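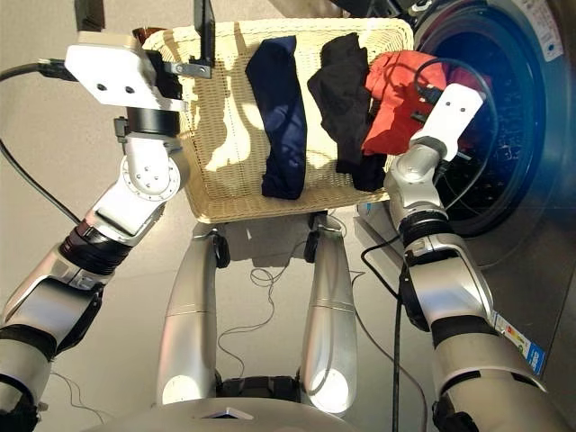
I've been after a proper pink-brown for my hallway for ages. Not a nursery pink, more the colour of a flowerpot that's been left out in the rain for a few summers. So when a friend in Kukeldale passed me her Uvero colour card, I went straight to shade 3677, which they call Rezende, and ordered a tin of the matt the same evening (I know, I know, get a tester first).

The colour first, as it's what you're paying for. I love it! In the morning it's quite soft and peachy, and by teatime it has gone a deep, dusty brick that makes even my coat hooks look expensive. Under the hall bulb it does lean a bit orange, so if you've got warm bulbs and you hate orange you might want to think twice. I swapped mine for a cooler one and I'm much happier.

It goes on nicely. It's thick, a bit like natural yoghurt, and hardly drips off the roller. The first coat looked dreadful – blotchy, streaky, the sort of thing that makes you want to sit on the stairs and cry – but the second pulled it all together. I still did a third behind the front door, where the old navy was grinning through. Cutting in was less fun. It drags on the brush, and I ended up adding a splash of water, which the tin says you can do.

Smell is mild. It was gone by the next morning with the windows open.

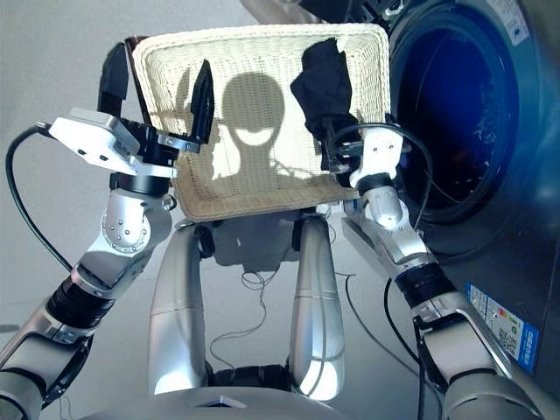

Cream wicker, black cloth and a dark grey washing machine.

Now the grumbles. A tin is 40 pounds and covers 17 square metres, one coat, so for my little hall I needed two tins and felt every penny of it. The lid is also a pain, with a rim that fills up with paint and then glues itself shut. And it marks! The matt picked up a shiny patch where I rubbed at a scuff with a damp cloth, so keep some back for touching up. They do a wipeable version for another 20 pounds, and with children or a big dog I'd go for that.

I did look at the Flillell range as well, where the nearest match is a shade named Benedito Magalhães. It's a lovely thing on the card but much greyer, and next to my oak floor it went the colour of old ham.

Would I buy it again? Yes, and I'm planning to do the back of the bookcase with it in October. Four stars out of five, with the missing one going to that lid.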